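Search this guide
Enter a keyword

Girngate Top-Load Washer – User Guide
Section 4: Sorting, Pre-treating and Choosing a Cycle
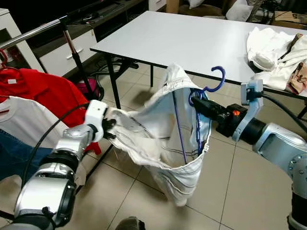
Sorting takes a few minutes and prevents most of the problems reported to our service desk. Read this section before the first full load, after you have completed the empty rinse described in Section 3. Sort by color first, then by fabric weight, then by how soiled the items are. Check the inside of each item as well as the outside. A light garment can look clean from the front and still have a grayish, slightly soiled area on its inner surface, and that area needs pre-treating before it goes in the drum. White items with thin dark stripes or a dark printed pattern go with the lights, provided the dye has been tested as shown in 4.2.

4.1 Before you load

1. Empty all pockets. Coins and hairpins can pass through the drum holes and block the drain pump.
2. Close zippers and hooks. Leave buttons open.
3. Shake out each item so that it goes in unfolded.
4. Read the care label. If the label and this guide disagree, follow the label.

Note: Items with no label should be washed on Delicate, in cold water, until you know how they behave.

4.2 Testing for color bleed

1. Dampen a hidden part of the item, such as an inside seam.
2. Press a white cloth against it for one minute.
3. If color shows on the cloth, wash the item alone for the first three washes.

4.3 Pre-treating

1. Wet the soiled area with cool water. Hot water sets sweat and protein stains.
2. Apply a small amount of liquid detergent directly to the fabric.
3. Work it in with your fingers or a soft brush, from the outside of the mark toward the middle.
4. Leave for 15 minutes. Do not let the detergent dry on the fabric.
5. Place the item in the drum with the rest of the load. There is no need to rinse first.

Caution: Do not use solvent-based stain removers in or near the washer. Items that have been in contact with gasoline, paint thinner or cooking oil in quantity can catch fire, even after washing. Let them air out outdoors and wash them by hand.

4.4 Loading the drum

1. Add detergent to the drawer up to the line marked for your load size.
2. Place items loosely around the drum. Do not wrap them around the center post.
3. Stop at the top row of holes. An overfull drum will not rinse properly.
4. Balance heavy items. One bath mat washed alone will trip the spin sensor – add two or three towels.

4.5 Choosing a cycle

Everyday: cotton and mixed fabrics, normal soil. Runs for 62 minutes.
Heavy: work clothes, towels, bedding. Runs for 119 minutes, including a second rinse.
Delicate: thin knits, lace, anything marked hand wash.
Quick: lightly worn items only. Half a drum or less.

Turn the dial to the cycle, set the temperature, and press Start. The lid locks within ten seconds. To add a forgotten item, press Pause and wait for the click before lifting the lid.

Caution: Never force the lid. If it stays locked after the cycle ends, unplug the washer for five minutes and try again. If it is still locked, see Section 9.

Was this section helpful? Yes 1,526 No 62
Comments (2)

Contact Girngate Support | © Girngate Home Appliances | Back to top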